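How to find and fix a finger that stops closing during T-shirt folding

This guide covers a fault we had on the hand-held gripper pairs at the folding table: one finger drags on the way in, the jaws no longer meet square, and the cloth slips out at the second fold. The pairs are called Jesia and Brondden after the labels on their storage boxes. Jesia had the fault first. The steps are the same for both.

What the fault looks like

The operator squeezes the handle and the two fingers start together. Part of the way in, one of them lags. On thick cloth you may not notice, because the fabric takes up the difference. On a T-shirt you get a pinch at one corner of the pads and the layer underneath stays on the table.

The recording doesn't flag it. The software logs the jaw opening from the handle side, so a dragging finger is written down as a good close. We lost 30 folds this way in October before anyone compared the log with the video.

Before you start

Stop the recording and note the episode number. Ours was 383.
Switch off the power to both grippers at the supply, then unplug the cable at the gripper end.
Take your hand out of the handle before you touch a link. The linkage has a return spring and will pinch a fingertip between the bars. This has happened to us.

Step 1. Check the joints

Open the jaws fully and look at each joint in turn. Every link arm turns on a brass bushing, and the pads hang on teal aluminium cylinders. Rock each pad gently with a fingertip. A little play is normal. What you want to find is a bushing that has crept out of its seat and is rubbing on the next bar.

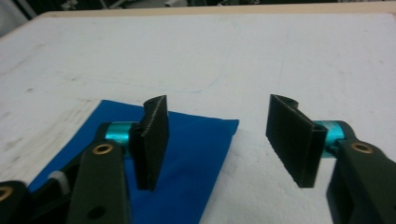
Duangjai Kongkaew: We had the same drag at Suksawat and the bushings were all fine. It was lint wound round the pin behind the pad, where you can't see it until the pad comes off. Worth doing before anyone starts pressing bushings.

I have since moved the lint check up, and it is now step 2.

Step 2. Clear the pins

Undo the screw at the back of the pad and slide the pad off. Wipe the pin with a dry cloth. Pull any threads out with tweezers and don't cut them with a blade, as a scratched pin makes the problem worse. Don't oil it either. Oil gets on the pads and then on the shirts.

Put the pad back and tighten the screw until it just stops, then back it off slightly. Too tight gives exactly the same drag you started with.

Step 3. Reseat the bushing

Skip this if step 2 cured it. Otherwise take the link off and press the bushing home in the small vice, with a scrap of card on each jaw. If it goes in with no resistance the hole has worn and the link needs replacing. Spares are in the drawer marked Gunevberg. Fit 2 links at a time, one to each finger, so that both sides wear together.

Step 4. Test on folded cloth

Plug both cables in and switch the supply back on. Wait for the indicators to come up blue. Sit down at the table as you would for a normal session, with a grip in each hand, and work on a piece of cloth that is already folded.
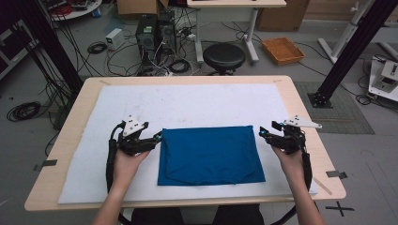
Close slowly on one edge, hold, and lift by a finger's width. Repeat on the other side. Both pads should touch the cloth at the same moment. If one still arrives late, go back to step 2 and check the screw before taking anything else apart.

Watch the cables as well. A tight loop can pull on the back of the gripper and twist the wrist, and from the operator's seat that feels very like a dragging finger.

Step 5. Test on a shirt

A folded cloth is forgiving, so finish on a T-shirt. Lay it face up with the collar away from you. Fold one sleeve in across the body and then the other, at the speed you would use when recording.
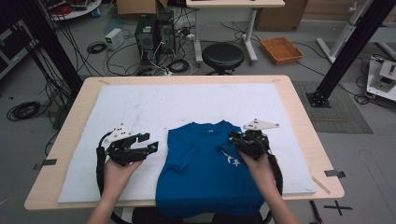
The sleeve is the part that shows up a bad close. There are only 2 layers to hold and no bulk to hide a gap between the pads. If the upper layer comes up and the lower one stays behind, the pads are still not square.

After the repair

Delete or mark the affected episodes. Go back further than the one where you noticed the fault, and check the video until you find a clean close. Write the pair name, the side and the finger in the fault book, along with what you found on the pin.

If the same finger drags again within the week, take the pair out of use and replace both links on that side.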